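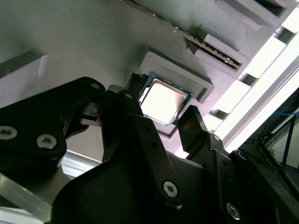

Printed nest for CPU and RAM: how much clearance, and does the lid height matter?

Reading time: 2 min

Nabila Mansour

I print bench plates that hold parts while a desktop is being rebuilt. The current one has a shallow square pocket for the processor and a slotted holder that keeps a memory module upright on its edge. Material is gray printed plastic, plate length 136 mm.

The pocket is tight. Some processors drop in, others need a push, and I don't like pushing on the green edge. The boards I service are mostly Dell desktops. How much gap should I leave per side, and is it safe to keep a CPU in there with the pads facing down?

Matvii Yurchenko

Measure the substrate, not the metal lid. The lid is smaller, and a pocket sized from it will never fit. I leave 0.2 mm per side and bevel the inner walls so the part centers itself. Print a test ring first — it takes eight minutes and saves a full plate.

Pads down is acceptable if the floor of the pocket is relieved in the middle and the part rests only on its rim. PLA holds a static charge, so ground yourself and the bench mat. For the memory slot, grip the module at its ends and keep the channel clear of the chips.

When the processor goes back in the board, the order is:

1. Release the lever, raise it fully, then open the metal frame.
2. Lower the CPU straight down with the notches aligned. No pressure.
3. Close the frame, bring the lever down and tuck it under its hook. On this type of socket the lid stays exposed in the middle of the frame.

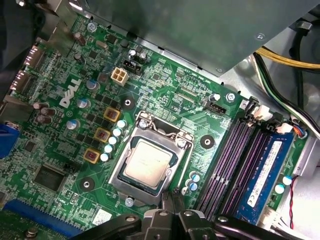 4. Clean the lid, apply paste, fit the cooler and plug its fan into the CPU fan header.

Lahcen Ouali

just sand the pocket. worked on mine

Related
Storing loose RAM without trays
Removing old thermal paste
PLA or PETG for bench fixtures
Bent socket pins: when to stop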